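# Chapter 12: One Patient, Two Charts

My first job in a hospital was at the registration desk in Oltley, on the evening shift, and I made a mess of it in my first week. A man came in with chest pain, I typed his last name the way it sounded, the system found no match, and I did what the big friendly button told me to do: I created a new patient. He already had a chart, of course. A thick one! It had his heart medications in it, his allergy to penicillin, and the name of the cardiologist who'd been seeing him for years, all of it sitting under a spelling I hadn't tried.

The nurse caught it because she remembered him. I've thought about that a lot (she was due to be off that evening), and it's the reason this chapter comes before the one on data exchange and not after it. If you can't tell who a record belongs to, sending it faster between two buildings doesn't help anyone.

So we're going to spend this chapter on duplicate records, and on their uglier cousin, the overlay, where two different people end up sharing one chart. Duplicates hide information from you. Overlays hand you somebody else's, and they are miserable to untangle, as you'll find out in Exercise 2.

I'll lean on one case the whole way through. Skumine is a small clinic group that moved its registration over to a product called Vanon, and when the two patient lists were joined, the staff were left with a work queue of possible matches. Brayan Mosquera ran the cleanup and kept wonderful notes, which he's let me borrow. He started by pulling 200 pairs from the queue and going through them by hand, with a pot of coffee and the phone, before he let the software merge a single one. You'll work through 30 of those pairs yourself, with the names and birth dates changed.

Some of what you'll see in them:

- twins with the same birth date and the same first initial
- a birth date with the day and month swapped
- a married name on one chart and a maiden name on the other
- "Baby Girl" left in the first-name field long after the baby had a name

Wouter Vandenberghe, who taught this course before me, liked to start students on the scoring math. I used to do it that way too, and I watched people get very good at weights and thresholds while still having no idea what to ask a patient at the desk. Now I start at the desk. Section 12.1 is about the questions we ask and how we ask them ("What's your date of birth?" gets you much further than "Is your birthday still in April?"). Matching rules come in 12.2, the Liyanage worksheet for reviewing pairs is in 12.3, and unmerging gets a section of its own, which it deserves.

You don't need any programming for this one. You do need the glossary from the last chapter, so keep a finger in it.
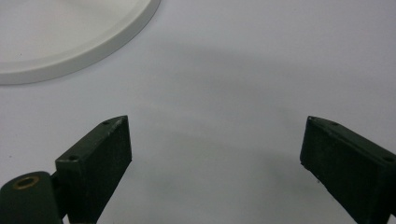
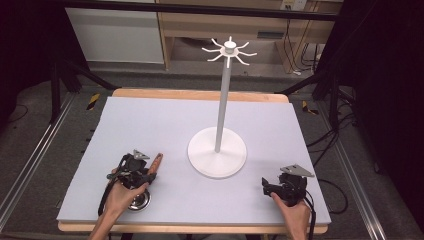
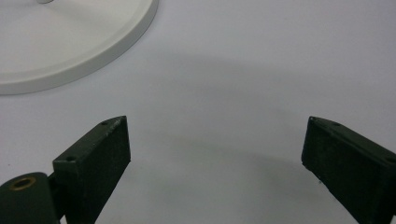
*White plate, first and third pictures; mug stand, second.*

**Before you read on:** write down every way your own name has been misspelled on a form. Keep the list, we'll use it in 12.2.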